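Hokholm supporters forum > First team > Is it time to sell our number 13?

Started by northstand_pawel
Friday, December 3, 2021

northstand_pawel wrote:
I know this topic comes back every few weeks, but after the Flisow game I want to ask it in a serious way. Is our winger good enough to start every match? He has played 1326 minutes this season, more than any other attacking player we have, and he has two goals. Both were against teams from the bottom of the table. I do not dislike him. He came from our academy and I was very happy when he got the contract. But when he receives the ball on the left side, I already know he will stop, look down and pass it back.
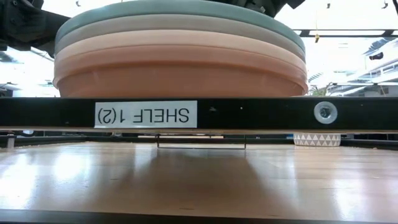

The coach says that he gives us balance. I would like somebody to explain to me what this balance is, when the left back is alone against two players for the whole second half.

brillell_road replied:
The left back is alone because the midfield does not move over. Watch the second goal again. Number 13 runs back almost 50 meters and he is the only one who does it. You see a winger who does not score, I see a winger who does the work of two men.

Also, who do you want to play there? The boy from Kurek is still injured and will not be back before March.

teapot_ultra replied:
I agree with Pawel about the goals and with Brillell Road about the running, so I am no help to anyone. My three points from Flisow away:

1. We started with a back four and finished with something I cannot name. The change after the break made us worse.

2. Our corners are very poor. We had nine and the first defender headed away most of them.
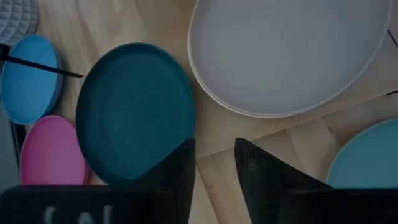
3. The away fans were excellent. I read that 255 of us travelled, on a weekday evening and in heavy rain, and the singing did not stop at 3-0.

northstand_pawel replied:
@brillell_road I watched it again as you asked. Yes, he runs back. But he lost the ball in the first place! If I break the window and then I clean the glass from the floor, should people thank me?

About the person to play there, I would try the young one from the reserves. He cannot do worse than two goals.

brillell_road replied:
He can do much worse. He is 17 and he has never played a full match with adults. We did the same thing with the last talent, we put him in a losing team in winter, and the crowd was on his back after three games. Now he plays for Kurek and everybody here says we should have been patient with him.

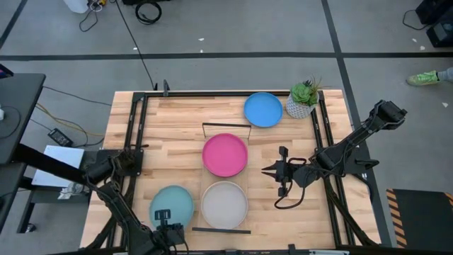
And the pass before he lost the ball was behind him. I accept that his first touch was bad, but half of the blame is for the pass.

old_scarf_47 replied:
I have 47 in my name for the year my father first went to the ground, so please allow me a long view. Every generation at this club chooses one local player to be angry with. It is always a local one. When a foreign player has a bad month, we say he needs time to adapt.

I don't say he is a great player. I think he is a good number twelve, someone who comes in for the last half hour when the other team is tired. 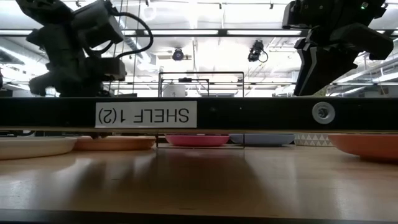
His best matches this season were against Brillell at home and in the cup, and both times he came from the bench. Maybe the coach should look at this before he looks at the transfer market.

teapot_ultra replied:
This I can accept. But will the player accept it? His contract ends next summer, and if he sits on the bench he will not sign a new one. Then we lose him for nothing.

brillell_road replied:
Exactly my worry. Play him or sell him in January, but do not let him sit. I would play him.

northstand_pawel replied:
And I would sell him, if the offer is fair. We will not agree, but thank you for keeping it polite, the last topic was closed after one page. Is anyone driving to Kurek next week? I have one free seat and I leave at noon.

old_scarf_47 replied:
I will take the seat, if you let me choose the radio. Sending you a message now.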